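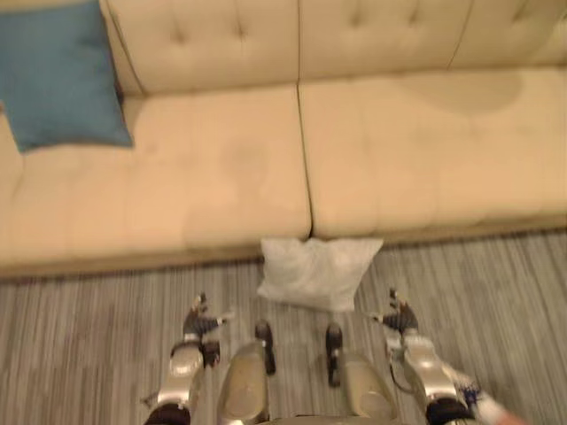
Our project this term was a small puzzle game called Wondanura, which we built in Penner, the free level editor that most of our class uses. We wanted something a person could play on the couch with a friend and finish before dinner, and I'm happy to say we more or less got there (with a lot of late nights in April along the way).

## What we made

Wondanura has 11 levels and a mode for 2 players. You guide a lantern through a flooded library, moving shelves so the water drains and the next door opens. The first build was 545 MB, far too big for the school laptops, so we spent a good week squeezing the sound files and throwing out textures we had grown very fond of.
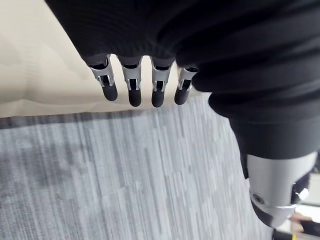
*Four fingers with black rubber tips over gray carpet*

## Testing

We asked 25 students to play the game from start to finish and fill in a short form. Nearly everyone liked the music, which made us very proud! Level seven was another story. Players kept pushing the wrong shelf and getting stuck, so we gave the right one a soft glow and added an undo button.

## Still to do

Controller support is patchy, and the save file sometimes forgets which doors are open. We'd also love to add a proper ending, because right now the lantern simply goes out and the menu comes back.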